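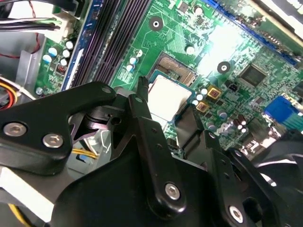

An afternoon among the old computers at Omville

I had been promised tea and a robot, in that order, and as it happened the robot came first, because Siu-fong Ko met me at the door with her coat still on and said they were halfway through a board and would I mind terribly coming straight in.

The Wendine workshop opens to visitors twice a year, once in spring and once in August, and the spring one fell on March 7, 2019, a day of such steady rain that I expected to have the place to myself. Far from it! More than 100 people had squeezed in before lunch, a good many of them in school jumpers, and there was a queue for the stools nearest the bench.

What they had come to see was a black gripper working its way over a green motherboard, still in its case with the cables plugged in, and reaching down to the processor with one narrow finger. It is slow, careful work, and oddly hard to walk away from. The memory slots, the little capacitors and the silver lid of the processor all sit so close together that I found myself holding my breath (so did the boy next to me, who let his out with a great whoosh and was told off by his sister).

Wendine takes in tired office computers and saves whatever parts are worth saving. Last year that came to 306 machines, nearly all of them opened up by hand. Zaid Tannous, who has done more of those than he cares to remember, would like the arm to take on the fiddliest part of the job, and he talked me through it with his reading glasses pushed up into his hair.

"A screw is easy," he told me. "You know when you've got hold of a screw. A processor you have to approach politely."

I asked whether it ever goes wrong. Ryan Blackburn, over by the spares shelf, laughed rather loudly at that and went to fetch a biscuit tin full of bent pins, which was passed along the stools and much admired.

The tea did come in the end, with a very good ginger cake, and Siu-fong finally took her coat off. She hopes to have a second bench ready by August, if the roof behaves, and visitors should come in by the side gate, as the front one sticks.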